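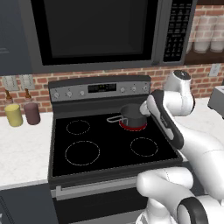

Govard Teleop Kit, three months in

I bought the Govard kit in March, and I've used it nearly every day since. It's a hand controller, a foot pedal, a USB box and the recording software, and it lets you drive a robot arm by remote control while it saves everything you do as a demonstration. You can hook it up to a real arm or to a simulated one. I've done nearly all of my work in simulation so far, mostly kitchen tasks, and I love this thing.

Setup took an evening. The software found the controller right away but wanted a firmware update before it would talk to the pedal, and the update hung twice. Third try was fine. After that you pick a scene, pick an arm, squeeze the trigger, and you're moving. I had a gripper going where I wanted it within 10 minutes, and I'm no gamer.

What sold me is how it handles small motions. My main project has been stove work: saucepan on a lit burner, bring the gripper in from the side, get hold of the pan, move it to another burner. With my old controller (a Prirkuvier, the one with the two thumbsticks) I'd come in too fast at the end and shove the pan half off the ring. The Govard has a slow mode on the pedal. Press it down halfway and your hand motion gets scaled way back, so a big sweep of your wrist turns into a tiny nudge at the fingertips. It's so good! I do the long reach at full speed, feather the pedal, and finish the approach slowly.

The recorder is simple and I mean that as praise. One button starts a demo, the same button ends it, and a long press throws it away. I throw away plenty. You can also trim the dead time at the start, when you're just sitting there getting your grip comfortable. I've saved 900 demos so far and lost one, which was my own fault for pulling the cable.

Replay is the other part I'd miss. You can play a demo back from any camera, which matters with an arm this chunky – from some angles the forearm covers half the oven door and you can't judge where the fingers are going. I set up a second view over the cooktop and keep it in the corner of the screen. Wish I'd done that on day one.

Now the gripes. The wrist twist has a dead spot near the middle that I still notice. The cable is too short for a standing desk. The manual covers drawers and doors nicely and says almost nothing about pots with handles, so I worked that out on my own. There's no force feedback at this price either, so you're going by eye when you touch something. The Stamatopoulos controller has it, but that one costs a lot more and I found it tiring on the forearm after an hour.

My first policy trained on 200 of my demos was clumsy. With the full set it's much smoother, and I can see my own habits in it, including a little pause I make before closing the fingers. I got such a kick out of that.

Next I want to try it on a real arm. Grutico sells a mounting bracket for the controller that's supposed to fix the desk problem too, so I may order one.

Four and a half stars. Half off for the cable.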